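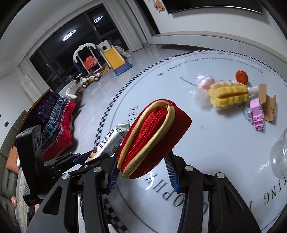 # The pouch, the table and the biscuit problem

I have a weakness for small zipped things. I don't carry a handbag so much as a nest of containers, each with a slightly smaller container inside, and at the bottom of it all a single paracetamol and a bus ticket to Tarkdale.

The red pouch is the current favourite. It's a narrow wedge of a thing, no use whatever for anything square, with a bright red zip and a fat loop of pale yellow piping going round it. Where the two ends of the piping meet there's a little stitched knot with a loose thread sticking up. I have been meaning to snip that thread. I've owned scissors the entire time.

Anyway, I decided this was the month I would sort out the bag stuff. August is hopeless for this, because everyone is away and there's no reason to own a working pen, but by the time the evenings draw in I start to feel that if I could only find my lip balm on the first go, the rest of my life might follow.

## The table

Sorting has to be done on the round table. It's white and shiny, it has a black-and-white checked band round the rim like a very small racetrack, and it says "Integrating Philosophy into Life" on it. In small letters, and then there's LIFE again in big ones, in case you were sitting on the wrong side and missed the point.

I bought it second-hand from a man in Ilcombe who was closing a café. He wanted 400 for the lot, meaning tables, chairs and a coffee machine that he described as "temperamental". I took one table and left the temperament with him. It came home on its side in the back of the car with the seats down, and I could read PHILOSOPHY in the mirror, backwards, all the way up the hill.

I can't say much has been integrated. I have eaten a lot of toast off it. It does show every fingerprint, and under the ceiling light the gloss throws up a glare that makes you lean about like a pigeon to see what you've put down. But it's big, it wipes clean, and you can tip a whole bag out on it without anything rolling under the cooker, which was the fate of most of my hair grips at the old place.

## What goes in a wedge

Things that fit in the pouch:

- earphones, if you wind them properly, so never mine
- lip balm
- a folded tenner
- door key, on its own, off the ring
- two plasters, the long sort

Things that don't:

- glasses
- the other glasses
- my phone, by a distance I found insulting
- any biscuit with ambitions

That last one matters, as there are usually biscuits on the table too. There was a packet out for this session, white wrapper, silver crimp at the top, Chinese writing and a picture of brown and tan cookies near the bottom, and a date code starting 2026.01. I don't read Chinese, so I go by the picture. I've bought worse on the strength of a picture (see also: the Drudon folding stool).

I did try to work out a system where the snack lives in the bag and the pouch keeps its shape. Crumbs in a zip are a misery. The teeth on this one are tiny and I don't fancy going along them with a cocktail stick, having done exactly that to a pencil case I took to Hinojosa one summer. Two evenings, and it still crunched.

So the ruling is: keys, balm, money and plasters in the red pouch. Biscuits travel separately, or inside me.

## Loose ends

While I was at it I added up the loyalty points on the cards I'd been hauling round, and it came to 3,115, spread over so many shops that I could get part of a sandwich from each. They've gone in a drawer.

The glasses are in a sock for now. I know. If anyone has a case that closes without sounding like a mousetrap, leave a comment, and please say whether it takes the big sort.

I still haven't cut the thread off the knot. I'm a bit worried it's holding everything together.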